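# Open day at the Sorow laboratory: notices, reports and questions

**Members' forum > Visits and Events > Thread 2639**

---

**gs_moon** (Visits Officer)

Members are advised that the report of our visit to the Sorow laboratory on 27/05/2023 is now open for comment. Places were limited to 40 and all were taken. The morning consisted of a short talk by Joon-young Yeom of the Sorow manipulation group, followed by demonstrations in the main hall, and the afternoon was given over to questions.

Those who attended are asked to post their observations in this thread. Corrections of fact should be marked as such so that I can carry them into the written record.

Gil-soo Moon

---

**Trundle_K**

Thank you to Mr Moon for the arrangements. I was in the first group. The talk was clear and pitched correctly for a mixed audience, although the section on training took up more time than the programme allowed and the Hyun demonstration was shortened as a result. I would have liked to see the Hyun arm sort the full set of parts.

The kitchen tasks were the strongest item. It is one thing to read that a machine can be taught household work and another to stand beside it while it makes the attempt.

---

**pemberley_west**

I regret that I must differ. The kitchen tasks were pleasant to watch, but I do not believe they told us a great deal. Everything had been set out beforehand by staff, the lighting was excellent and no one was permitted to move any of the objects. My own kitchen is not kept in that condition.

I raised this during questions and was told that the layout is changed between sessions. I accept the answer, but we did not see it done.

---

**Trundle_K**

With respect, the programme stated that these were demonstrations of work in progress. I do not think we were promised anything further.

---

**OrlaF**

I attended with the second group and can add a point of detail. Our guide did change the layout, once, at the request of a younger visitor. The operator then needed 2 attempts to complete the reach. I thought it to the laboratory's credit that the first attempt was not hidden from us.

Could someone confirm the name of the mobile unit by the entrance? My notes say Truma, but the printed sheet says Trundus.

---

**gs_moon** (Visits Officer)

To OrlaF: both names are correct. Trundus is the wheeled base and Truma is the software used to plan its route. The printed sheet gives only the first. I shall add a note to the record.

To pemberley_west: your remark on the layout has been passed to Mr Yeom, together with the request that any future programme include one unprepared task.

---

**hadley_bench**

I was unable to attend and would be grateful for some account of the gripper itself. The report refers to "a multi-finger hand" and leaves the matter there. How many fingers has it, and are the pads flat or shaped? I ask as someone who spent a working life fitting tooling to far simpler machines.

---

**OrlaF**

It has three fingers. The pads on the inner faces are plain blocks, and the tip of the long finger is tapered, with a rough covering. The plates are held together with small screws, which I imagine makes repair fairly simple, although I did not ask.

The picture I have is from the toaster station, taken from the small camera at the wrist.

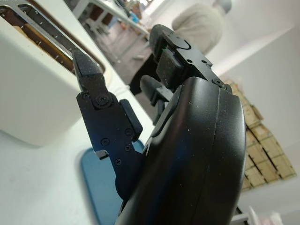

*Toaster station, Sorow open day. Fingers open, with the long fingertip just below the slot.*

---

**hadley_bench**

I am obliged to you. The rubber pad on the inside of the long finger is larger than I had expected. I should be interested to know how it wears, particularly at the corners, and whether the pads are changed singly or as a set.

---

**pemberley_west**

A useful picture, and I withdraw part of what I said. From behind the barrier I had not understood how near the fingertip has to come to the metal guard. There is little room for error there. I still hold that a single appliance on a white table is a gentle test.

---

**Trundle_K**

On that last point we may be closer than it first appeared. I would support the request for an unprepared task.

---

**jy_yeom** (Guest)

Mr Moon has kindly given me access in order to reply.

The pads are changed as a set. We keep 5 sets in the hall and inspect them at the end of each day - the corners do go first, as hadley_bench suspects. I do not have wear figures in a form I could publish here.

With regard to the unprepared task, we are willing to try it. Visitors would be asked to bring a small item from home, subject to a check by staff on arrival. Glass and anything with a blade would have to be excluded.

Joon-young Yeom

---

**gs_moon** (Visits Officer)

I am grateful to Mr Yeom. A second visit is proposed for September, on the terms he describes. Members who were not allocated a place on the first occasion will be given priority, and should reply by private message with their membership number. Please do not reply in this thread, which will stay open for corrections only.

---

**OrlaF**

Correction of fact: the report gives the Hyun demonstration as the second item of the morning. For the second group it was the first.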